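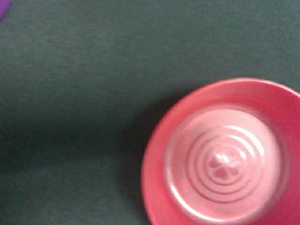 Plastic plates, bowls and cups ought to be sold one at a time, in the same colours and sizes, for as long as people are using them. Most of us would buy less if they were. The trade has gone the other way for years, and I think shoppers have been too quick to go along with it.

My own case is a dull one. In March I needed one side plate to make a set of six complete again. The set is a Pomis one and we have had it for 10 years. The shop where we bought it still sells Pomis, but the side plates now come only in a boxed set with dinner plates and bowls, and the diameter has changed by just enough that old and new don't stack. The assistant was polite and told me most customers replace the lot. I came home without a plate.

It is a small complaint, but it is the same complaint you can make about saucepan lids, curtain hooks, drawer handles and the glass jug in a coffee maker. One part goes and the rest is in good order. The part exists, or something very close to it exists, and it can't be had by itself. So the whole thing goes in the bin or to the back of a cupboard, and money is spent on five things that were already in the house.

The usual answer from shops is that single items cost too much to handle. Gavin Rankin, who ran a kitchen shop for many years and now writes a trade newsletter, made that argument last month. He says a box of 24 pieces takes one barcode and one space on the shelf, and that a loose bowl gets chipped, stolen or put back in the wrong place. I believe him. I also remember that his own shop had a whole wall of loose crockery and did well out of it. What changed was the rent and the number of staff, and those are real problems, but they are not a reason to say the customer prefers boxes. The customer was never given the choice side by side.

There is also the matter of colour. A maker who changes the shade of green every spring has made last year's plates look old without touching them. Hadus does this more than most. I went through their online shop and found 138 items marked as discontinued, and many of them differed from the current ones only in shade. I don't say anyone sat in a room and planned it as a trick. Designers are paid to design, and a new colour is the cheapest new thing a factory can make. The result for the household is the same either way.
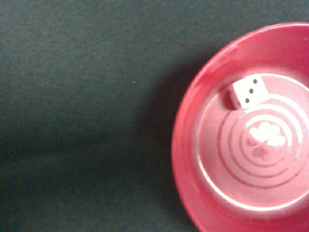

Some people will say that nothing has to match. Ruairi MacRitchie put this to me when I was going on about the side plate, and he eats his dinner off whatever comes out of the cupboard first. I have no quarrel with that. Odd plates hold food as well as matching ones. But stacking is not a question of taste. Bowls that don't sit inside each other take up twice the room, and in a small kitchen that decides whether you keep them. Lids that don't fit are no use at all.

Others will say that second-hand shops solve it. They help, and I use them. They depend on luck, though, and on having an afternoon to spare. A search for my own pattern on one resale site brought up 564 results, and nearly all were full sets or lots of mixed pieces. The sellers had learned from the shops.

A few firms still do it properly. Semple will sell you one mug, one lid or one saucer, and the size has stayed the same through several changes of owner. Brustulik keeps a plain range in stock and lets the fashionable colours come and go around it, and that seems to me the sensible way to run things. The plain range pays for the shelf, and people who bought it years ago keep coming back for a piece or two. Neither firm is the cheapest. I would still rather pay more for one bowl than less for a box I don't need.

What I would like to see is fairly modest. Put the diameter and the stacking size on the base, next to the dishwasher mark. Say on the label how long the range will be kept. Let a shop order single pieces for a customer who is willing to wait, even if it can't keep them all out on display. None of this needs a law, though I would not object to one on the labelling.

Until then the best advice I have is to buy one or two extra at the start, if you have somewhere to put them. It is a poor sort of advice, I know, to answer a complaint about buying too much by telling people to buy more - but I wish I had done it with the side plates. We still have five.

May 19, 2025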